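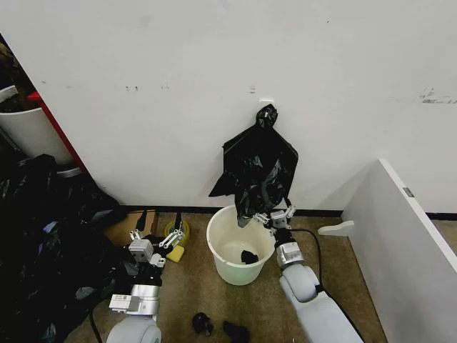
Pranab Ekanayake asks if the spare bag can be kept inside the bucket, under the one in use. It can, but in our office the spare on the wall is found faster, and it stays clean. The steps below are written for the spare on the wall.

Section 4. The waste point: bucket, bag and spare

4.1 What you need

One round plastic bucket, black bags from the Kasbridge roll (the 40 liter size), and one small hook for the wall. Do not use the Fakir bags from the old stock. They are too narrow for the rim.

4.2 Hanging the spare bag

1. Choose a free piece of wall, low enough that everybody can reach it. The bucket will stand under it, close to the baseboard.

2. Clean the wall with a dry cloth and fix the hook. Wait 22 minutes before you hang anything on it.

3. Take one bag, twist the top and make a loose knot. Hang the bag by the knot. The lower part should fall flat on the wall and stay above the floor.

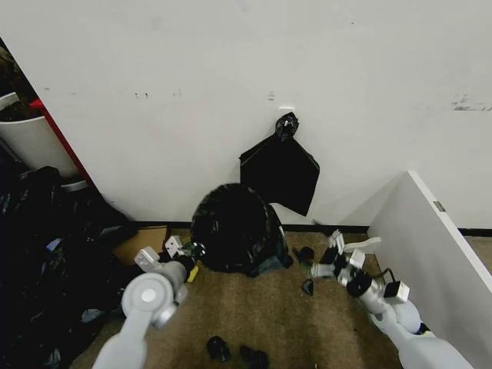 4. Pull the bag down a little with two fingers. If the hook moves, take everything off and begin again from step 2.

Note: a very tight knot looks better, but it costs time later - you must open it before the bag can be used.

4.3 Changing the bag in the bucket

1. Close the full bag at the top and lift it straight up. Put it by the door for the evening collection.

2. Look in the bottom of the bucket. Torn pieces of the old bag often remain there, and they stick to the plastic. Take them out by hand.

3. Pick up the pieces from the carpet also. Black plastic is easy to see on a brown carpet, but the vacuum cleaner does not like it.
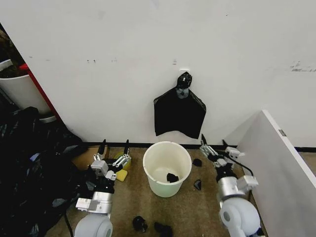
Pranab Talukder adds that the scraps come mostly from tearing the bags off the roll too quickly. Hold the roll with one hand and pull along the line slowly.

4. Take the spare from the hook, open the knot and shake the bag until it is full of air.

5. Put the bag in the bucket and fold the top over the rim, one hand wide. Press out the air at the sides.

6. Hang a new spare, as in 4.2, step 3.

Caution: do not press the waste down with your foot. The bag can split at the bottom.

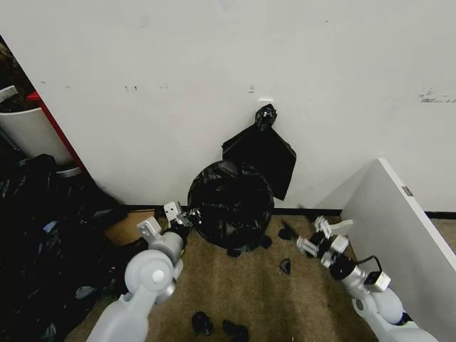 Jarko wanted to know how full is too full. For paper and packing, stop when the waste reaches the rim. For heavy waste, stop at half.

4.4 Ordering

One carton from Clirnesach has 1,000 bags. Order again when 13 rolls are left in the cupboard.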